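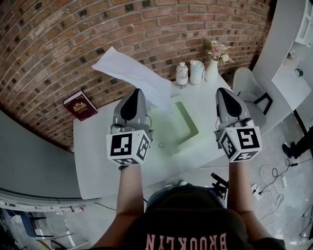
Re: [tee-printing] Block letters cracking after a few washes

Oh, I am so glad somebody brought up cracking, it's my favorite subject! I went through a whole winter of it with water-based ink and came out the other side a happy printer. My first thought is that big solid letters show every flaw, and color makes it better or worse. Pink on a dark olive-brown shirt, like the BROOKLYN one in the photo, is a combination I love, but a light color on a dark shirt means a heavy layer of ink or an underbase, and heavy layers are where cracks start.

> I'm printing one-word shirts, all caps, across the chest.
> The letters look great off the press and then split when
> the shirt is stretched. I flash for a few seconds and
> then hit it with a heat gun until it feels dry. Is it the
> ink or is it me? I'm using Vudo white under everything.

I'd look at the heat gun first. Dry to the touch and cured are two different things, and a heat gun is so hard to keep even over a wide word. Mine always cooked the middle letters and left the ones at the ends soft. If you can get time on a heat press, do it! Let the water flash off well, put a sheet of parchment over the print, then press for 120 seconds, lift, let the steam go, and press again. Check the temperature on your ink's label, they really do vary.

Then try 2 thin coats of the white where you have one fat one. I know it's slower. The print bends with the cloth so much better, and the edges of the letters stay crisp (my Rs used to fill in at the corner, drove me nuts).

Stretch test: pull a cured print sideways, gently, the next morning. Little splits mean back to the press.

I switched to Sanance screens in April, a coarser mesh for the white and a finer one for the color, and I'm having a ball with them. Haven't tried the Arnidico stretch additive yet. Has anybody here used it under pink or yellow? Does it dull the color at all?

Please post how the next batch goes, I want to hear!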